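How to keep cut flowers going for longer than three days

Quick one this, written between jobs. People keep asking me why their supermarket roses are dead by the weekend so I've put it all in one place. Works for most cut flowers, roses mainly. Fake ones get a bit at the end.

Have a clean vase and a sharp knife out before you unwrap anything. 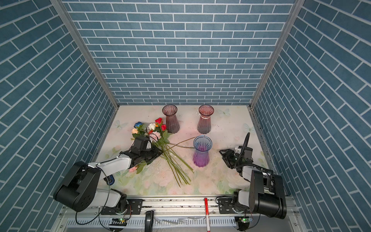
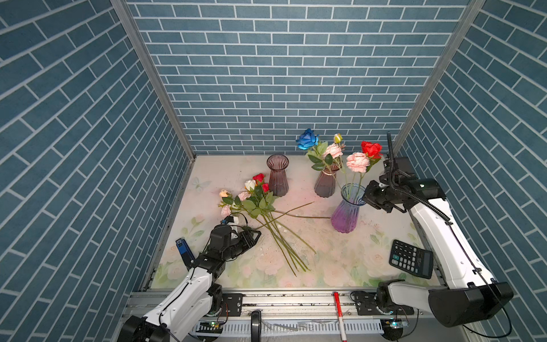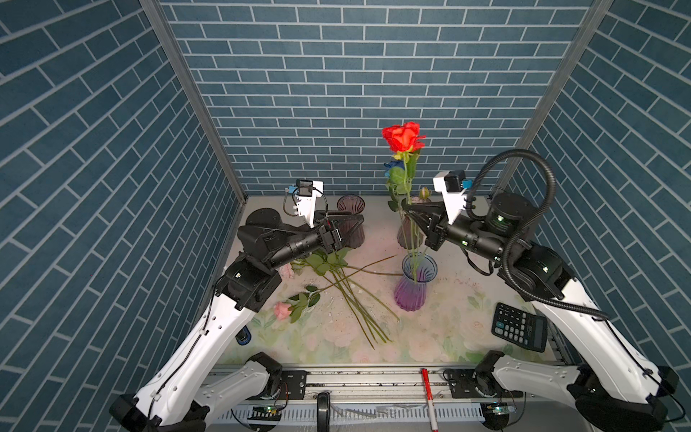

Blue brick print behind, floral mat underneath. Fluted glass vases in the first photo, artificial roses in the second.

What you need

Vase, properly clean
Sharp knife or secateurs (not kitchen scissors, they crush the stem)
Washing up liquid
Bottle brush
Flower food, the sachet that comes with the bunch
Old newspaper

Step 1. Wash the vase

Hot water, squirt of washing up liquid, bottle brush right down to the bottom. Rinse it twice. If there's a tide mark from last time, soak it overnight with white vinegar then scrub again. Narrow necks are a pain. A spoonful of uncooked rice and some soapy water, hand over the top, swirl it. Rinse the rice out into a sieve or you'll block the sink. I have blocked the sink.

Step 2. Strip the leaves

Anything that would sit under the water comes off. Leaves rot, water goes cloudy, stems clog up, flowers droop. Leave a few near the top so it doesn't look bald. Thorns can stay on mostly, just take off the ones where you're holding it. Guard petals (the tatty outer ones on a rose) can come off too, pull gently from the base.

Step 3. Cut the stems

Take off an inch, on a slant. Straight into water after, don't leave them lying on the side while you answer the door. Woody stems like lilac can have a short slit up the middle as well. Don't bash them with a hammer, my mum did this for years and it makes a mess of the stem and nothing else.

Step 4. Let them drink

Bucket of cool water, somewhere dark, couple of hours. Overnight if you can. Everyone skips this one and it makes the most difference. If the heads are floppy already, wrap the whole bunch in newspaper quite tight first so the stems are held straight, then into the bucket.

Daffs go in their own bucket. The sap upsets other flowers. Tulips fine with anyone once the daffs have stood by themselves for a night and you DON'T recut them.

Step 5. Fill and feed

Two thirds full. Read the sachet, most are for a litre and people tip the lot into a tiny vase. Too much is as bad as none. No sachet? Plain water changed often is fine. I've tried pennies, aspirin and lemonade. Lemonade did a bit, pennies did nothing.

Step 6. Arrange

Longest stem should be one and a half times the height of the vase, give or take. Put the greenery in first in a criss cross, that holds everything else up. Then the big heads, then fillers in the gaps. Turn the vase as you go. A vase with a waist in it is easier than a straight one becuase the stems lock together at the narrow bit and fan out on top.

If it's a very wide opening, make a grid across the top with clear tape. Dry the rim first or it won't stick.

Step 7. Looking after them

Change the water every other day. Snip a bit more off the stems each time. Keep away from radiators, sunny windowsills and the fruit bowl, ripening bananas will finish off carnations overnight. Take dead heads out as soon as you see them.

Drooping rose? Recut it, lay the whole thing in a bath of cool water for an hour. Comes back about half the time in my kitchen.

If they're artificial

No water obviously, unless it's a clear vase and you want the look, then check the stems won't rust. Lots have wire inside. Bend each stem a little so they're not all standing to attention. Too long? Fold the end up before you reach for the cutters, you might want the length later. Dust with a hairdryer on cold, or a soft paintbrush for the middles. Silk type ones fade in full sun so move them about teh house now and then.

Tiago Garcia asked in the comments about hydrangeas. Yes, dunk the whole head under water for twenty minutes, shake off, then vase. Will do a seperate page on those, and on peonies, probably June when they're cheap.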